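A cadeira que ia salvar as minhas costas

8 de junho de 2025

Desconfio de qualquer cadeira que venha com manual. A minha veio com um de 70 páginas, em seis línguas, e uma delas era uma espécie de português que manda "assentar o usuário com firmeza até o clique". Assentei. Não ouvi clique nenhum.

Comprei a Ikineo em setembro, depois de ler umas vinte análises que diziam todas a mesma coisa com os adjetivos trocados. Devia ter sido aviso suficiente. A palavra que aparecia sempre era "ergonómica", e continuo sem saber o que ela quer dizer quando está impressa numa caixa. Que eu tenha conseguido apurar, qualquer marca a pode usar como quer. A minha cadeira antiga, uma Fustholm comprada em segunda mão, também era ergonómica e fazia-me dormência na perna esquerda.

O folheto prometia 157 combinações de ajuste. Duvido muito que alguém tenha usado mais de 4. Eu uso 2: a de trabalhar e a de estar a fingir que trabalho. O apoio lombar, que no vídeo da marca deslizava com um dedo, exige que me levante, que me ajoelhe atrás do encosto e que empurre com as duas mãos — e quando me volto a sentar já não sei se ficou melhor ou pior.

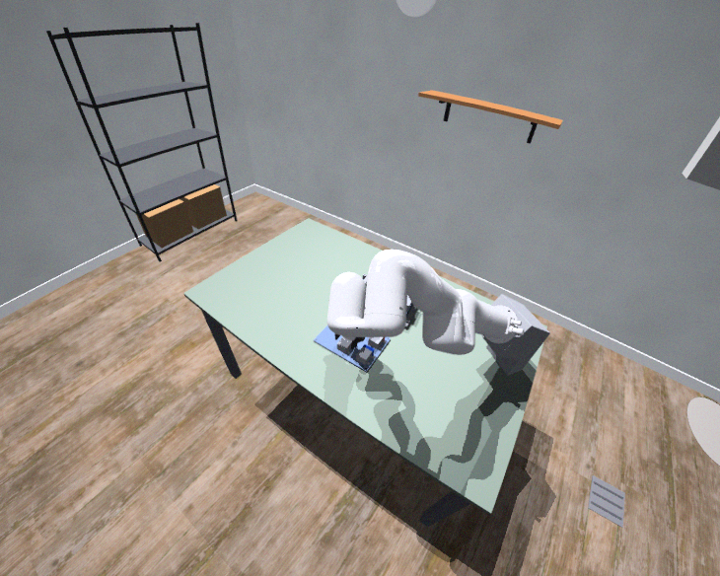
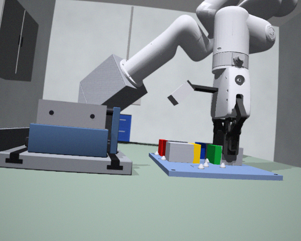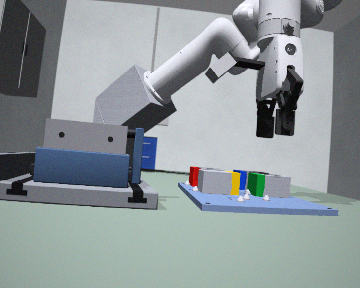
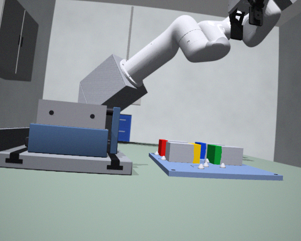 Passemos ao apoio de cabeça, vendido à parte. Paguei por ele e tirei-o ao fim de uma semana. Empurrava-me o queixo para o peito, e o serviço de apoio ao cliente respondeu-me que era "um período de adaptação". Perguntei quanto durava. Responderam com uma ligação para a página onde se compra a almofada.

O que me irrita nisto tudo é a linguagem médica emprestada. Fala-se de alinhamento, de descompressão, de circulação, e no fim do texto há uma linha em cinzento-claro a dizer que o produto não substitui aconselhamento profissional. Fui ler a página da concorrente, a Birnley, e a linha cinzenta lá estava, quase palavra por palavra. Se a cadeira faz bem à coluna, digam-no em letra preta e mostrem o estudo. Pedi o estudo às duas. Uma mandou-me um PDF com fotografias de pessoas sorridentes e a outra não respondeu.

Admito que as costas me doem menos do que doíam no verão passado. Também passei a levantar-me de hora a hora para dar a volta ao quarteirão com a Pyo, que é uma cadela velha e não aceita adiamentos. Não tenho maneira de separar uma coisa da outra e desconfio de quem diga que tem. Sei quanto custou a cadeira e sei quanto custa a volta ao quarteirão.

Fico com ela, claro. O prazo de devolução acabou há meses e a caixa já foi para a reciclagem. O braço direito começou entretanto a ranger quando me apoio nele para chegar ao telefone. O manual sugere um lubrificante da própria marca. Vou experimentar com azeite.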